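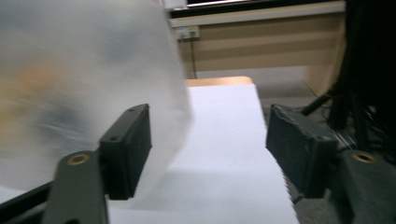
一、出发前：纸质清单和文件

□ 清单打印两份，一份夹在写字板上，一份放包里
我知道手机上也能勾，但是戴着手套戳屏幕真的太痛苦了！去年我在外面站了快一刻钟，手指冻得解不开锁，从那以后就老老实实用A4纸。笔也带两支，圆珠笔天冷会写不出来，铅笔反而靠谱。

□ 上一次的检查记录带上
十月那次我忘带了，结果站在锅炉前面死活想不起来压力表上回是多少，只好重新来一遍。

□ 保险单复印件
备注：保单上写的地址还是旧门牌，要打电话改。（已打，对方说会寄新的，还没收到。）

二、屋外

先交代一句，我说的这栋房子在Katine，是个老木屋，我们家冬天隔三差五去住几晚，平时空着。我把每年入冬前的检查表整理出来放在这里，顺便把2022年12月2日这次的情况写进去，有同样情况的朋友可以直接拿去改。房子不一样，条目肯定要增减，我这份偏啰嗦，多包涵。

□ 屋檐排水槽清理干净
合格。掏出来半桶松针，还有一只不知道哪来的羽毛球。梯子要放平，我这边地面往外斜，所以垫了块板，脚踩上去晃一晃，没问题再往上爬。一个人在的时候不要上梯子，这条我自己破过戒，后来被家里人念叨了一整个冬天。

□ 烟囱帽和防鸟网
合格，网有一个角翘起来，拿钳子压回去了。春天再看看要不要换。

□ 台阶和扶手
不合格！从下往上数第二级松了，踩左边会往下沉。暂时绑了红布条，大家上下走右边。等木料到了再修。

□ 室外水龙头关闭并排空
合格。先关屋里的总阀，再把外面的龙头拧开，让它自己流完，别急着拧回去。水管套了保温棉，接头的地方用胶带多缠两圈。

□ 路灯和门灯
门灯正常。小路尽头那盏不亮，换了灯泡还是不亮，估计是线的问题，这个我不碰，等电工。

三、取暖和烟道

□ 柴炉门密封条
合格。方法很土：夹一张纸条关上门，抽一下，抽不动就行。炉门四周都要试，我这个炉子靠铰链那边最容易松。记得炉子凉透了再试哦。

□ 烟道清扫
今年请人扫的，Rirnent的师傅，来得很准时，走之前还把地擦了。发票放在厨房抽屉里。

□ 炉前防火垫
合格，有两个小烫痕，没穿。

□ 柴堆离炉子的距离
不合格，已整改。我家总有人图方便把柴直接码在炉子旁边（不点名了），这次全部搬到对面墙根。

□ 炉灰桶
金属桶，带盖，放在屋外石板上。合格。炉灰看着灭了，里面可能还有火星，千万别倒进塑料垃圾袋，更别放在木头露台上。

四、报警器和灭火器

□ 烟雾报警器，每层都按一遍测试键
楼下正常。楼上那只声音很小，换了电池就好了，把狗吓得钻到床底下去了。电池我统一每年入冬换新，旧的拿去放遥控器里接着用。

□ 一氧化碳报警器
正常，但是背面的有效期只剩14个月，明年这时候得买新的了。提醒自己：买的时候看生产日期，别又买回一只库存货。

□ 灭火器
压力指针在绿区。厨房那只之前被锅铲和围裙挡得严严实实，现在挪到门边了，伸手就能拿到。顺便让全家每个人都摘下来试着拎了一下，有点沉，最小的那个两只手才抱得动，所以挂低了一点。

□ 灭火毯
有，在灶台侧面。包装没拆。

五、用电

□ 配电箱漏电保护按钮
按下即跳，合格。按之前先把电脑关了，别问我怎么知道的。

□ 插线板
扔掉一个，插口发黄，还有点焦味。我们在Gurkimus市场新买了两个，花了223，比我想的贵，可是这种东西省不得。

□ 电暖器单独插墙
不接插线板，不接延长线，上面不搭衣服！尤其是袜子！

□ 发电机
放在屋外棚子里，试机8分钟，正常。不管下多大的雪都不能搬进屋里或者门廊里用，这一条我用粗笔写在了机器外壳上。

六、应急物资

□ 饮用水、罐头、开罐器
都在。开罐器单独写出来，是因为有一年真的只有罐头。

□ 手电和头灯
头灯有一个带子没弹性了，先打个结凑合。

□ 急救包
创可贴又没了，每次都是它最先没。烫伤膏过期，已扔，待补。

□ 毛毯
放在进门的长凳下面，拿出来晒过了。

□ 邻居电话
贴在冰箱上。离得最近的是Güneş旅馆，从我们院门走过去大概400米，他们冬天一直有人在，前台答应大雪的时候帮忙看一眼烟囱有没有冒烟。真的很感谢！

七、待办汇总

台阶第二级：等木料
小路尽头的灯：等电工
烫伤膏、创可贴：下次进城买
保单地址：再催一次
楼上窗户有一扇关不严，上面忘了列进去，先塞了毛巾

下次检查打算等雪化了再做，到时候屋顶和地基一起看。有人问能不能发一份空白的，可以的，把我的碎碎念删掉就是空白的了。台阶修好以后我会回来把那一条改掉。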